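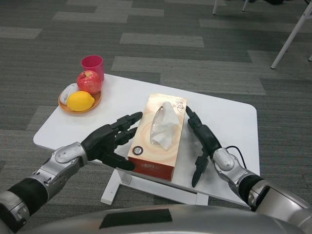 Compte rendu du club de lecture, réunion de mars

Présents : Priya Fitzsimmons, Réjean Fehr, Mei Abernathy, Mortimer Nakamura et moi (Alaric Kowalczyk, qui tiens la plume encore une fois, puisque j'ai eu le malheur d'arriver le dernier). On a commencé à 19 h, enfin, quand Réjean a eu fini de raconter sa fin du Stostent, qu'il avait lu jusqu'à deux heures du matin.

1. Le livre du mois : Jikia

Gros morceau ! Pour rappel, c'est le roman sur les deux sœurs qui tiennent un phare pendant la guerre et qui cachent un radio déserteur dans la réserve à charbon. Mei a adoré, elle l'a lu en un week-end et elle a pleuré au chapitre 19 (moi aussi, mais un peu plus loin, au moment de la lettre). Mortimer trouve que l'autrice met 40 pages à faire démarrer l'histoire et que la sœur aînée parle comme un manuel de navigation. Priya lui a répondu que c'était justement ce qui lui plaisait, cette femme qui ne sait dire son affection qu'en donnant la météo.

On s'est pas mal disputés sur le radio. Réjean est persuadé qu'il ment depuis sa première apparition – il a relu le passage du canot à voix haute pour nous convaincre, et j'avoue que la phrase sur les gants m'avait complètement échappé. Mei n'y croit pas du tout. On a voté à main levée : deux pour le mensonge, deux contre, et je me suis abstenu, je veux d'abord relire la fin. 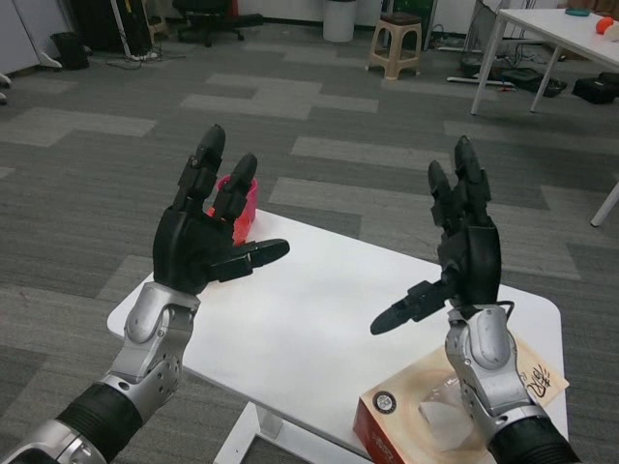

Mortimer a aussi parlé de la traduction, qu'il trouve raide dans les dialogues. Il apportera la version originale la prochaine fois pour qu'on compare la scène de la tempête. Note moyenne du groupe : très bien, sauf Mortimer, qui a dit « pas mal » et qu'on n'a pas réussi à faire bouger.

2. Le prix Nurketti

Priya nous a inscrits comme groupe lecteur, bravo à elle ! Il faut rendre un avis commun de 3000 signes sur un des romans de la sélection. On prend Jikia, tant qu'on l'a en tête. Mei rédige le début, Réjean la partie sur les personnages, et je recolle les morceaux. Mortimer demande que son désaccord figure dans le texte. Accordé, mais en une seule phrase.

3. Prochaine lecture

Trois propositions, dont un recueil de nouvelles que j'étais seul à défendre (je reviendrai à la charge). C'est Stostent qui l'emporte, malgré les révélations de Réjean. On lit jusqu'à la fin de la 2e partie et on s'arrête là, même si c'est dur.

4. Divers

Réjean cherche toujours son exemplaire annoté du mois dernier, merci de regarder dans vos sacs. Priya propose de commencer une demi-heure plus tôt, adopté. Mei s'occupe du thé.

Fin de la réunion à 21 h 15.

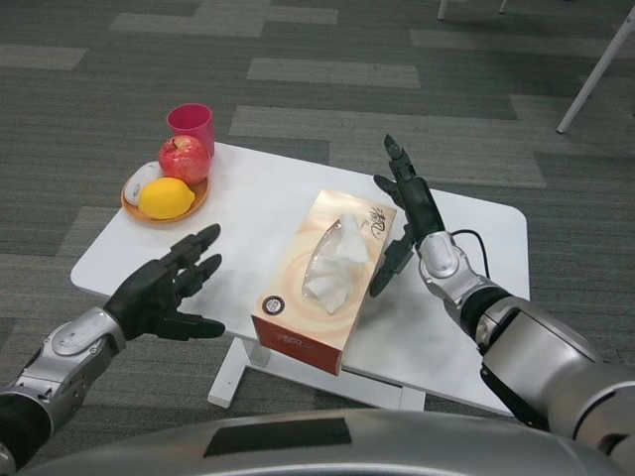
La pomme et le citron sur l'assiette orange.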